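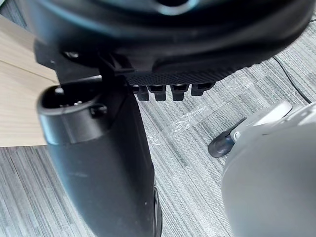

How to Get Your Deposit Back When You Leave a Small Office

Posted 2024-09-30 by Hatem El Fassi

Most moving-out checklists are written by people who sell moving boxes. They tell you to label everything and thank the cleaner. Very few of them mention the lease, and the lease is where your money goes.

I have left four small offices and got the full deposit back from two of them. The worst was a room in the Zondmont building, 417 square feet with one good window, where the landlord held $3,241 and found a reason to keep nearly all of it. What follows is what I do now. I am not a lawyer, and leases vary, so check anything expensive with someone who is.

Step 1. Read the surrender clause first

It may be called "surrender," "yield up," or "condition at end of term." Look for three words: original, broom-clean, and reasonable. "Broom-clean" usually means empty and swept. "Original condition" can mean you pay to take out the shelves the last tenant left. "Reasonable wear and tear excepted" is the phrase you want. If it isn't there, ask now, in writing, how the landlord treats faded paint and flattened carpet. You may get a vague answer. Keep it.

Step 2. Find out who can accept notice

Emailing the friendly person at the front desk is often not notice. My Zondmont lease wanted a letter to an address in another state, and I sent mine to the building manager, who said it was fine. It was not fine, and it cost me an extra month. Send it the way the lease says, get proof of delivery, then email a copy to everyone else if it makes you feel better. 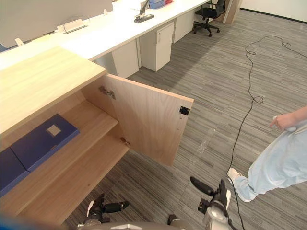 Ishbel Innes wrote in to say that I am too hard on building managers, and that hers at Haldane Court walked the rooms with her a month early, wrote down two small repairs, and never raised anything else. I believe her. I would still want that list signed, and I would want to know whether the manager had any say over the money. Plenty of them don't.

Step 3. Ask for an early walk-through

Ask for it in August if you leave at the end of September. The landlord may say there is no need. Ask again. Go around with the lease in your hand, and when someone says "that'll have to be fixed," ask which clause. Some things come off the list right there. Afterward, email your own summary the same day and ask them to correct anything you got wrong. Silence isn't agreement, but it is awkward for them later.

Step 4. Get your own repair prices

A landlord's estimate for patching and painting one wall can be a work of imagination. Get two quotes from local painters before the final walk-through. Check that the lease lets you hire your own people – some don't, and then the quotes are only good for arguing. They are still worth having.
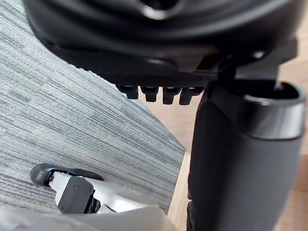
600 words, 3 min read

Step 5. Be careful with "free" clearance

Firms like Parnex and Nelard will offer to empty the office at no charge in return for the furniture. It can be a fair trade. It can also turn into a bill for whatever they decide they can't resell, sent after you have handed back the keys. Before you agree, get these in writing:

The pickup date and a latest finish time
What they will leave behind
Who pays for damage to halls and elevators
A copy of their insurance certificate

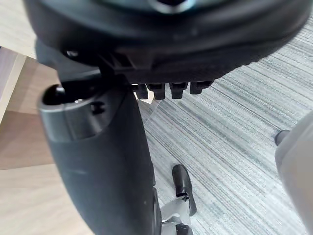 Underside of an office chair.

Step 6. Hand back the keys and get a receipt

Keys, fobs, mailbox key, alarm code. List them, have the list signed, and photograph every room after it is empty. Do the ceilings too.

Step 7. Chase the money

Look up the return deadline in your lease. If there isn't one, check whether your state sets one for commercial space, and don't assume the rules for apartments apply. I wait 17 days, then write a short letter asking for the deposit or an itemized list of deductions. If a list comes, ask for the invoices behind it. "Administrative fee" with nothing attached is the first line I dispute, and at my last office they dropped it after one email.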